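Chapter 4
Tableware and the Shared Meal

4.1 Why start with the fork?
4.2 Hands, bread, and the common dish
4.3 The place setting
4.4 Buying by the set
4.5 Case study: the Hovland boarding house

Key terms: common dish, cover, flatware, hollowware, pattern, place setting, trencher

After reading this chapter, you should be able to explain how eating tools changed the way food was cooked and served, describe the difference between a shared dish and an individual place setting, and use a household inventory as a source for the study of daily life.

4.1 Why start with the fork?

Chapter 3 dealt with the hearth and the work that went on around it. This chapter moves from the place where food was cooked to the place where it was eaten. The two are closely linked. A stew that has simmered all day can be eaten with a spoon or with a piece of bread. A roast has to be carved by someone, and the pieces have to be moved from the platter to the person. The tools on a table tell us a good deal about the food that was served there, even when no recipes have survived.

Of the three common pieces of Western flatware, the fork is the youngest as an everyday item. Knives and spoons are very old. Large forks with two prongs were used in kitchens to lift and hold meat long before most people ate with a fork of their own. Small table forks were known in Byzantium in the Middle Ages and spread through Italy before they became common in northern Europe. In many regions, ordinary families did not own them until the eighteenth or nineteenth century.

Early table forks often had two straight tines. They held a piece of meat steady well enough, but peas and other small foods fell through the gap. Makers later added a third tine and then a fourth, and they gave the head a curve so that it could scoop as well as pierce. The four-tined fork became the usual form during the nineteenth century. 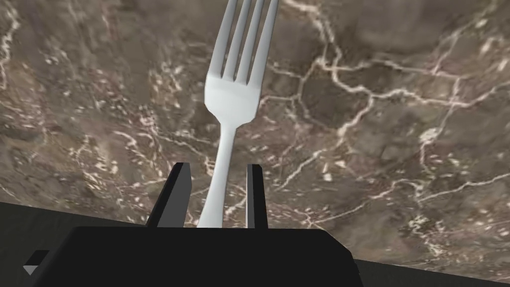
Why did table knives become blunt as forks became common?

Diners had used the pointed tip of the knife to spear food and carry it to the mouth. Once the fork took over that job, the point was no longer needed, and rounded blades came to be seen as safer and more polite at the table.

The change did not happen everywhere at once. In some households the guests had forks and the family did not. In others, forks were bought but kept in a drawer for holidays. Historians have to be careful here. An object listed in an inventory was owned, but the list does not say how often it was used.

Much of the world never adopted the fork as its main tool. Chopsticks, flatbreads, and the right hand all support rich and demanding styles of cooking. Food for chopsticks is usually cut small in the kitchen, so that no knife is needed at the table. Section 4.2 looks at these methods in more detail.

Sources for this chapter

We will draw on paintings, etiquette books, wills, and store accounts. Each has limits. Etiquette books describe what the writer wanted people to do. Wills favor objects with a resale value, so silver appears often and wooden spoons hardly at all. Store accounts are more complete, but few have been kept.

The main case study comes from the records of a boarding house in Hovland, in the upper part of Flaldale. Its owner, Folke Eide, kept a household book that lists every purchase for the dining room. When the house opened, it had 40 place settings. The book records 277 purchases of tableware over the life of the business, most of them replacements. Plates were bought most often, followed by cups. Forks were replaced more often than knives, and Eide noted in one January entry that boarders in the quarry trade used them to pry open tins.

Before you read on

Look through the kitchen drawers in your own home and make a list of every tool used for eating. Leave out tools used only for cooking. Next to each one, write down a food that would be hard to eat without it. Then mark the tools that have not been used in the past month. Keep the list, as you will need it for Exercise 2 at the end of the chapter.

4.2 Hands, bread, and the common dish

For most of history, people in Europe ate from a common dish set in the middle of the table. Two diners might share a cup, and each would take food from the side of the dish nearest to them. A thick slice of stale bread, called a trencher, served as a plate. It soaked up juices during the meal and could be eaten afterward or given away.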